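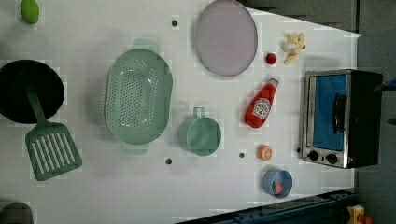

Welcome to the second half of Kitchen Manipulation, the part of the course where your code finally gets to touch things! Everything up to now has been frames, transforms and simulated grasps, and you've all done well with it, but a real tabletop is a lot more fun. We start with language-to-action: a short English command goes in, a sequence of arm motions comes out. Take "put the ketchup on the oven." The bottle is lying on its side between the tomato and the orange half, so a grasp planned for an upright bottle will close on air. Your planner has to notice the pose first and choose the approach second. That ordering is the main idea of today's notes.

Handout 2: From command to grasp
Instructors: Miroslava Hrubý, Ruwan Siriwardena
Posted 02/08/2019

1. Breaking the command apart

Every command in our set has an object, a relation and a target. "Put the ketchup on the oven" gives you ketchup, on, oven. Easy enough. "Move the cup away from the orange" is harder, because "away from" names a huge region and your planner has to pick one spot in it. Write down your rule for picking the spot before you code it. Last term Siu-ming Shih's team used the free point farthest from every other object, and it worked so well that we've put it in the starter code (look for far_point in the Pitance library).

Relations you need to support for the lab: on, in, next to, away from. "Under" is extra credit, and we would love to see somebody try it.

2. Choosing a grasp

The gripper has two fingers and opens along one line, so the first question is always which way to turn the wrist. For long objects, close across the short side. For round ones the angle hardly matters, so save yourself the wrist motion and keep the angle you already have. Thin, flat things such as a plate need a rim grasp, with one finger inside and one outside.

Open things like the colander and the measuring cup also want a rim grasp. Aim for the wall and stay clear of the handles on your first attempts. Handles look inviting, I know! They are also small, and a few millimeters of calibration error will send a finger into the side of one. 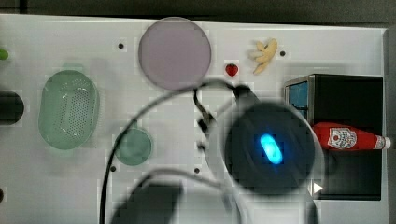 Once you have a wrist angle, check the path down. Itar, our motion checker, treats the fingers and the palm as separate boxes, and it will reject a grasp if either one hits a neighbor on the way. Read the rejection message all the way through. It names the box and the object, and that usually tells you whether to rotate the wrist or come in from a different height.

Approach in two moves: a fast one to the hover pose, then a slow straight one down. Please don't merge them to save time. Scoring does not reward speed until Lab 5.

3. Deciding you are done

A command counts as finished when the object is in the right relation to the target and the gripper is open and clear. Your checker should test both. It should also test that the other objects are still where they belong, which is where most of the lost points come from. 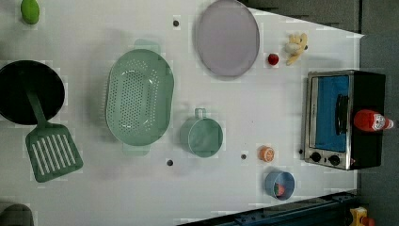 Goal layout for "put the ketchup on the oven": bottle on its side on top of the toaster oven.

For the "on" relation, compare the center of the object with the outline of the target as seen from above. A bit of overhang at either end is fine. For "in," the whole outline has to fit.

4. Before lab

Work in pairs. Run your parser on the full command file (3,000 lines, and yes, it has typos in it on purpose) and bring the list of lines it could not handle. Eusebio Marulanda will go over the strangest ones at the start of lab, and it's always a great session.

Know where the emergency stop is before you send your first command, and keep one partner next to it whenever the arm is moving.

Questions about Itar go to Xuelian Han. Grasp code and parser questions come to either of us.

Reading for next time: Pitance manual, the chapter on place poses.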